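The Small Tray Comes Back to the Table

By Danica Pešek

July 2020

My grandmother kept a tray on the hall dresser for keys, stamps and the one good pen, and when she died four of us wanted it. I thought about that tray a lot this spring, when everyone I know was eating lunch three feet from a laptop and the flat surfaces of the house had all turned into the same surface. A tray gives a cup of tea somewhere to be! It draws a line around a few things and says these belong together for the next half hour. I have since bought two, given one away, and written to anyone who would talk to me about the subject, which is how I ended up spending most of a month in other people's workshops and kitchens, in person where I could and over a bad connection where I couldn't.

What I was after was the plain small wooden tray. No handles, no legs, no slogans. Something you can carry in one hand with a mug on it.

The shape

Drahomíra Gajdoš has been turning and carving for 18 years, and her shop, Sýkora, sells a rounded rectangle that she has redrawn more often than she would like. The corners are the whole trouble, she told me. Too tight and the tray looks like a drawer that has lost its cabinet. Too generous and you are halfway to an oval, and then a folded napkin won't sit flat in it. She draws each new corner full size on brown paper, pins it over her bench and leaves it there until it either annoys her or doesn't.

I tried this at home with a roll of wrapping paper and recommend it to anyone choosing a tray for a particular spot. Cut the outline, put it on the dresser, live with it for a few days. Mine came out far too big the first time (I had pictured a tray and drawn a tea table).
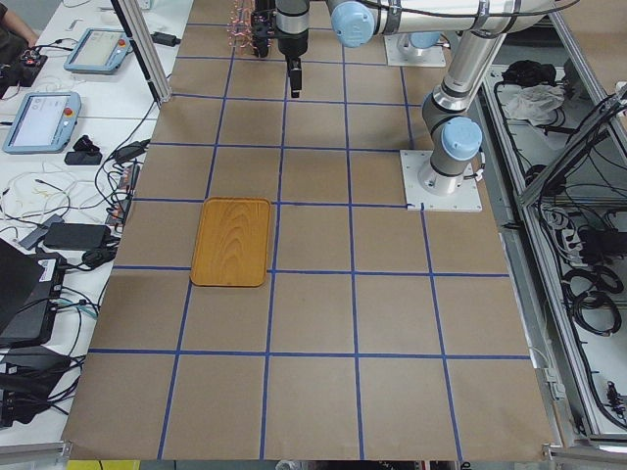
Proportion is what I look at first now, before color, before price. A rounded rectangle is a friendly shape, and it changes character completely when you turn it. Set lengthwise, running away from you like the one on the taped brown paper, it has something of a narrow path about it, and it leaves room on either side for a notebook or an elbow. Turn the same tray sideways and it becomes a little stage. I keep mine lengthwise at my desk and sideways on the coffee table, and it feels like owning two.

Drahomíra is firm that you should handle an empty tray before you buy it. Carry it across the shop. Put your thumb over the edge and see where it wants to rest.

The rim

Ah, the rim! I had no opinion on rims in the spring and now I can't shut up about them. A tray without one is a board, and a board is a fine thing for cheese, but you will drop a teaspoon off it on the stairs. A tray with a tall one is a box, and you knock your knuckles every time you reach in for a cookie.

Branislav Čierny makes trays under the name Ludura in what used to be his father's garage, and he keeps a shelf of rejected rims that he let me go through one by one. Some were crisp and square, and very handsome, and a nuisance to wipe. The ones he sells have a soft inside curve where the rim meets the floor, so crumbs come out with one pass of a cloth. He sands that curve by hand with the paper wrapped around a bit of garden hose. It takes him longer than the rest of the tray put together, and he plays the radio very loud while he does it.

The grain

Here is where people get silly, me included. Branislav had a stack waiting for oil and I went through it three times looking for the one with the best swirl. Curving grain does something on a small tray that it can't do on a big table, where the eye wanders off. You can take in the whole pattern at once, in the time it takes to pick up a cup.

The warm finishes are having a moment, and I'm delighted. For years everything I saw in shops was either bleached pale or stained nearly black. Now there are honeys and oranges again, colors that look good beside toast. Marleny Carhuamaca, who buys tableware for Stedley, told me she ordered 397 small trays in warm tones for the fall and worried all weekend that she had overdone it. They go on the shelves in September. She has already put one aside for herself.

Her advice on color was the most useful I got: look at the tray on something dull. A busy tablecloth will flatter or spoil anything, while a sheet of plain brown paper tells you what the wood is doing.
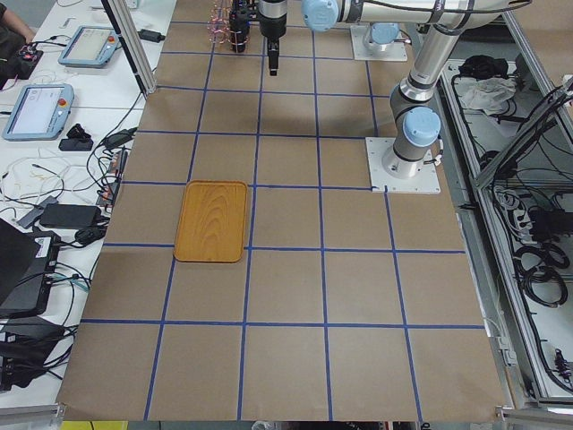
Looking after it

Vojtěch Slanina repairs wooden kitchenware at Edari and has seen everything that can happen to a tray. He has been at it since 2000 and sighs when you mention dishwashers. Wipe it with a damp cloth, dry it right away, stand it on its edge overnight. Food-safe oil when the surface starts to look thirsty, left to soak in and then rubbed off thoroughly. White rings from hot mugs often fade with a little patience and a soft cloth, and he told me he rather likes the ones that don't.

I asked him what he keeps on his own. Seed packets, a pencil, his reading glasses, and lately a tomato or two from the balcony, lined up to finish ripening.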